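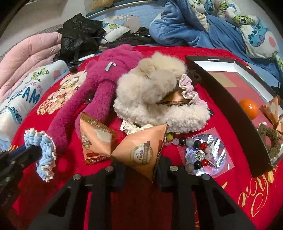

Narstead, August 2025

Intro to Practical Robotics, summer session
Handout for Unit 9: Notes on the Bosora open day

Courses > Summer Session > Practical Robotics > Unit 9

These notes cover the visit to Bosora's open day in Adgate. If you were there, use them to fix the gaps in your own notes. If you missed the bus, use them as notes, and accept that you also missed the free pretzels. The write-up instructions are in the last section and apply to both groups.

1. How the day was set up

The open day ran in the Rácz Hall, a long building that used to be a furniture showroom and still has the carpet to prove it. There were four stations. You were supposed to visit them in order. By the second one the order had fallen apart, mainly at the door to the snack room, and people drifted toward whatever was making noise.

Station one was the parts line, with a fixed arm behind a clear screen. Station two was pallet stacking. Station three was the software desk, where a patient man replayed the same recording for every group. Station four was the household work, and that's the one we'll spend the most time on. It had the least polished machinery in the building and the most to teach us.

2. The parts line, and one large number

The parts line picked molded caps out of a tray and set them into a second tray. It was fast and it was steady. A sign over it said 97 percent, in type you could read from the parking lot.

Before you copy that number into your notes and underline it, write down what it's a percentage of. We asked. The answer was picks that ended with a cap in the second tray, on the first try, counting only the runs where the tray was loaded correctly. That's a fair thing to measure. It also leaves out the runs where somebody loaded the tray wrong, and those are exactly the runs you'll be called about when you have a job.

Get used to asking three dull questions whenever you see a success rate: what counted as a try, what counted as a success, and who threw out the bad runs. Ask them politely. The person next to the sign usually didn't write it.

What the parts line does well comes from what it doesn't have to deal with. Every cap is the same shape. Every cap is stiff. The light never changes and the background is flat gray. An engineer spent a good while making that tray boring, and the arm is living off the result.

3. Pallet stacking

Short section, as it was a short demonstration. The stacker stopped on its second layer and asked for help by way of an orange lamp. Two staff members came over, one opened the gate, the other looked at a tablet, and the lamp went out. No reason was given. I'd like you to notice how well it stopped, though. It stopped early, it held still, and the lamp could be seen from anywhere in the hall. A machine that gives up neatly is worth a lot more than the crowd gave it credit for. Several of you wrote "broken" in your notes. Please go back and change that to "stopped."

4. The household station

Now the bed. The picture at the top of this handout is the view from a camera on a hand-held gripper, looking out past its own jaws. You get the two black jaws coming up from below, a second gripper reaching in from the left with its tip at a light blue scrunchie, and a red blanket covered in what I can only call the contents of a life. Orange snack packets, fur accessories, a beaded bracelet, a big magenta plush toy, more scrunchies than one head needs. On the right is a shallow black box, with a mandarin in it.

A hand-held gripper, for those who missed the talk, is a robot's hand without the robot. A person carries it and does the job, and a camera on the tool records what the hand would have seen. The idea is that you can collect a lot of ordinary work this way in ordinary places, without hauling an arm up anybody's stairs. The recordings are then used to train a controller for a machine with similar jaws. How well that second part goes is a separate matter, and we'll get to it.

Compare this with the cap tray. I want you to do it object by object in your own heads, but a few are worth doing together.

The snack packet. Look at the big one between the tips of the jaws, with a corner pointing down. It's pyramid-shaped, so there's no obvious pair of parallel sides to squeeze. Packets in general have another bad habit: the wrapper and the stuff inside can move separately. You can have a firm hold on the wrapper and a poor hold on the snack. There are several orange packets around, too, some on the blanket and some in the box, so "pick up the orange packet" is an instruction that would start an argument between two humans, never mind a controller.

The scrunchie. Cloth gives when you close on it, so it's forgiving of bad aim. Good. But it has no fixed shape, and the light blue one is hanging in a curve that it will probably never make again. If your method depends on matching a stored outline, go sit with that for a minute. Knitted things also catch. A jaw with holes and pins in it, like these, offers plenty of places for a loop of yarn to make itself at home.

The bracelet. It lies across a clear plastic sleeve with something printed and round inside it. Clear plastic is a classic nuisance for depth sensing, with the light bouncing off or going through depending on its mood. Beads roll. Then you have two things touching, and a decision to make about whether they count as one thing. I'd call it two. A tired person tidying a bed would grab both and call it one.

The fur. I have no advice about the fur. It's cream and beige, it's piled against the plush, and through a gap in it you can see part of another orange packet. Where one accessory ends and the next begins is something I couldn't tell you after a long look, and I have two eyes and a graduate degree.

Privacy settings: this site uses cookies to remember your course login. Accept | Decline | Read more

5. Things worth taking from the view itself

Most of you will have seen robot footage shot from across the room, where the arm looks confident and the object is conveniently out in the open. The view from the tool is less flattering. A few points to carry into the lab:

- The jaws are always in the way. They hide part of whatever they're nearest to, and the closer you get to a grasp, the more they hide. Plan the approach while you can still see.

- The other hand is in view. In two-handed work this is useful, as each camera can tell you something about what the opposite tool is up to. It's also one more dark object that software may take an interest in.

- The background is busy. Behind the red blanket there are printed blankets with cartoon characters on them, a jacket in a heap, a quilt, a pillow-like thing with a cartoon eye. A printed eye is very good at looking like an object. So is a stripe of gold lettering on a red blanket. Cap trays don't have this problem.

- Color helps less than you'd hope. Orange packets on red, a mandarin beside more orange packets, black tools near a black box. Students love a color filter. Have a fallback.

- One still tells you nothing about speed, force or outcome. You can see where the tips are. You can't see how hard they're closing, or what the hand did a second later. Please don't write "successfully grasps" under a single picture. I've read that sentence many times and have yet to see it earned.

6. What the software desk said

The software desk mostly talked about labels. Each recording gets cut into pieces, and each piece gets a short phrase saying what was done. The trouble is that people tidy in a sloppy, overlapping way. They reach for one thing, nudge another, change their minds. The desk's rule is to label what the hands did and leave intentions alone. I think that's a good rule, and a harder one to follow than it sounds. Try it on a roommate.

There was also a question from our group about whether a box on a bed means "put everything in the box." The answer, after a pause, was that it depends on the instruction given at the start. So write the instruction down. Half of the messy data I've had to work with was good data whose instruction had gone missing in February, when we moved the shared drive.

I'd have liked to hear more about the step from a carried gripper to a mounted one. A person's wrist is a marvelous thing, and people use it without thinking, so the recordings may be full of angles that an arm bolted to a table can't reach. I raised this and was told it was "on the roadmap." The roadmap was not among the handouts.

7. The write-up

Length is 2 pages, single-sided, with your name on it. The name part is not optional, as some of you discovered last time.

Pick one object from the household station and one from the parts line. Describe how each one would resist being picked up, in plain words. "Complex geometry" is banned. So is "unstructured environment," at least until you've said what was lying around in it.

Then propose one success rate for tidying a bed, and define it so well that a stranger could score your recordings and get the same answer you did. Say what happens to the runs where something falls on the floor. Say what happens if the mandarin was in the box before you started.

Sketches are welcome and can be ugly. If you missed the visit, work from the picture and from sections 2 and 4, and say that you did.

Hand it in at the Narstead office, in the tray marked ROBOTICS, which is the lower one. The upper one says ROBOTICS as well, but it belongs to the high school club and they will grade it.

Syllabus | Units | Lab Hours | Forms | Contact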